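第四章 员工储物柜的就位、调平与启用

4.1 适用范围

本章适用于 Ornska 系列落地式储物柜在办公楼层内的成排安装，包括直接置于地毯面层上的情形。壁挂式柜体及更衣室用通风柜不在本章范围之内，其安装要求见第六章。

安装工作应由经 Skutov 授权的安装单位承担。使用单位的行政或物业部门负责场地准备、编号核对及钥匙交接。安装单位与使用单位应在开工前共同确认楼层平面图，图上须标明柜列起点、柜列走向及全部柜门编号。

4.2 场地准备

1. 清空柜列所在位置及柜前通道。柜前净距应满足柜门完全开启和人员通行的需要，并符合所在建筑的消防疏散要求。
2. 检查地面。地毯应铺设平整，无鼓包、翘边和松动接缝。方块地毯如有移位，应先复位并压实。
3. 用吸尘器清洁柜列所占地面。柜体就位后，柜底下方的地毯将无法清洁。
4. 在地面弹出或贴出柜列前沿基准线。贴线应使用低黏胶带，不得使用会在地毯上留下残胶的胶带。
5. 确认柜列下方无地面插座、检修盖板或活动地板开启口。如有，应调整柜列位置，并在平面图上作相应修改。

注意：地毯下设有地面采暖的楼层，不得使用穿透地面的固定件。此类楼层应采用墙面固定方式，见 4.4。

4.3 柜体就位与调平

1. 自平面图所示起点开始，将第一个柜组移至基准线处。搬运时应由两人抬扶柜体两侧，不得拉拽柜门或拉手。
2. 打开柜门，取出内部的运输垫块和附件袋。附件袋内含连接螺栓、垫片及说明卡，应集中存放，不得丢弃。
3. 将水平尺置于柜顶，先测左右方向，再测前后方向。
4. 如柜体倾斜，在柜底低侧插入随附的薄垫片。垫片不得露出柜体前沿。
5. 依次就位其余柜组。每就位一组，均应检查其前沿是否与基准线重合，柜底是否与地面贴合。
6. 全部柜组就位后，沿柜列正面目测一遍。相邻柜门之间的竖缝应上下等宽，柜底前沿应成一条直线。

说明：厚绒地毯受压后会继续下沉。对此类地面，应在就位后静置一段时间，再次测量水平，然后方可紧固柜组之间的连接螺栓。

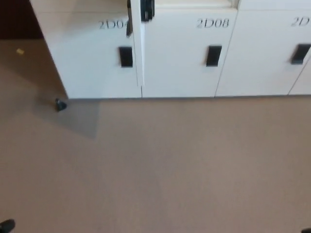 4.4 连接与固定

1. 在相邻柜组侧板的预留孔内穿入连接螺栓，先用手拧入，暂不紧固。
2. 复核柜列前沿和柜顶高度，确认无误后自中间向两端逐个紧固。
3. 按平面图所示位置，将柜列背面与墙体固定。墙体为轻钢龙骨隔墙时，固定点应落在龙骨上；无法落在龙骨上的，应先加设背衬。
4. 固定完成后，以双手在柜顶前沿施加适度推力，柜列不得晃动。

警告：未完成固定的柜列不得投入使用。多扇柜门同时开启时，柜体重心前移，存在倾倒危险。

4.5 柜门检查与调整

1. 逐一开启和关闭每扇柜门，柜门应活动顺畅，无擦碰和异响。
2. 检查拉手，应安装牢固，边缘无毛刺。
3. 检查门缝。如上宽下窄或上窄下宽，应先复核柜体水平，再调整铰链。柜体未调平时调整铰链，会使误差转移至相邻柜门。
4. 检查柜门周边的配件，不得有脱落、扭曲或遮挡编号的情况。发现配件松脱的，应重新压入或更换。
5. 检查锁具。每个锁具应连续开合数次，钥匙或密码均应有效。

4.6 编号核对

柜门编号由楼层号、区域字母和两位序号组成。以 2D04 为例，“2”为楼层，“D”为区域，“04”为序号。相邻两扇柜门的序号不一定连续，如 2D04 之后可为 2D08，具体排列以本楼层平面图为准，安装人员不得自行改编或补号。

1. 持平面图自柜列起点开始，逐门核对编号。
2. 编号应清晰、端正，字符完整可读。
3. 编号缺损或与平面图不符的，填写更正单，向 Atallah 标识服务部申领替换编号。更正单应写明楼层、区域、应有编号和现有编号。
4. 替换编号到货前，可使用临时标签。临时标签应贴于柜门内侧，不得贴于门面。
5. 核对完毕后，由双方在平面图副本上签字。

4.7 登记与启用

1. 在 Davton 登记系统中建立柜列档案，录入柜门编号、锁具类型和备用钥匙存放位置。
2. 单个柜列档案最多可录入 200 扇柜门，超出部分应另建档案。
3. 分配前，各柜门状态应设为“空闲”。钥匙交付并经使用人签收后，方可改为“在用”。
4. 备用钥匙应按编号顺序悬挂于钥匙箱内，钥匙箱由行政部门上锁保管。
5. 向使用人发放《储物柜使用须知》，告知禁止存放易燃物品、易腐食品及危险品。

4.8 日常维护

柜门面板用微湿软布擦拭，随后用干布擦干。浅色面板上的鞋印和手印可用中性清洁剂处理，不得使用研磨膏、钢丝球或含溶剂的清洁剂。清洁剂不得直接喷洒在锁具和编号上。

柜底与地毯交接处易积灰，应使用吸尘器扁嘴沿柜列前沿清洁。地毯湿洗时，应与柜底保持距离，并在地毯完全干透前保持通风，避免水分滞留于柜底。

每年 4 月应进行一次全面检查，内容包括水平、墙面固定件、连接螺栓、铰链和锁具。检查结果记入 Davton 登记系统。需要移动柜列的，应先清空全部柜内物品，拆除墙面固定件和柜组间连接螺栓，再逐组搬移，并按 4.2 至 4.6 的规定重新安装和核对。

本章修订日期：2021-02-14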